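末端执行器选型讨论:四指灵巧手与平行夹爪(浅盘搬运工位)
版块:机器人与自动化 > 夹爪与末端工具

楼主 布里特霍姆自动化组(Britholm)
发表于2025年7月21日
本单位拟为浅盘搬运工位确定末端执行器,现就仿真阶段的比选情况征求各位意见。候选方案为2种:甲方案为四指灵巧手,乙方案为平行夹爪。两方案使用同一机械臂模型和同一控制器,控制周期2毫秒,各运行2,000次。甲方案抓取姿态较灵活,托盘斜放时无须大幅调整腕部;乙方案程序简单,节拍较稳定。初步意见倾向甲方案。

2楼 Prekville_控制
对初步意见持保留态度。托盘属浅型,边沿低,灵巧手的手指须探入盘沿下方,桌面间隙不足时易发生碰撞。建议楼主补充接触参数及摩擦系数设定,否则两组结果不具可比性。

3楼 flostville_lab
我方二月曾作同类比较,结论与楼主相近。平行夹爪在托盘长边与基座坐标轴平行时表现良好,偏转角达到60度后,腕部关节多次接近限位。灵巧手未出现此问题,但单次规划耗时明显较长。

4楼 Prekville_控制
回复3楼:腕部限位属于安装方式问题,不宜归因于夹爪。将法兰转接件旋转后重新标定即可解决。以此作为选用灵巧手的理由,依据不足。

5楼 flostville_lab
回复4楼:转接件调整后,另一侧偏转范围相应缩小,我方已作验证。如工位来料方向固定,同意贵方意见;来料方向随机时,仍建议采用灵巧手。

6楼 Sales_集成
从采购及维护角度补充两点。其一,灵巧手关节较多,备件种类和检修工时均应计入总成本。其二,仿真中的相机视角应与现场一致,手部对托盘的遮挡情况须单独评估。

7楼 布里特霍姆自动化组(Britholm)
感谢各位意见,统一答复如下。
关于接触参数:两方案摩擦系数设定一致,参数表将于整理后上传。
关于来料方向:现场来料方向不固定,故3楼所述情况适用于本工位。
关于遮挡:接受6楼建议,下一轮增加相机位姿对照,共7组。
在上述工作完成前,初步意见暂不作为正式结论。现附甲方案仿真画面,供参考。

8楼 Prekville_控制
同意暂缓定论。仍请在下一轮中保留转接件旋转后的乙方案,作为对照组。

附件(7楼上传)

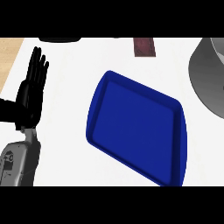
甲方案仿真画面:黑色灵巧手与斜置的蓝色空托盘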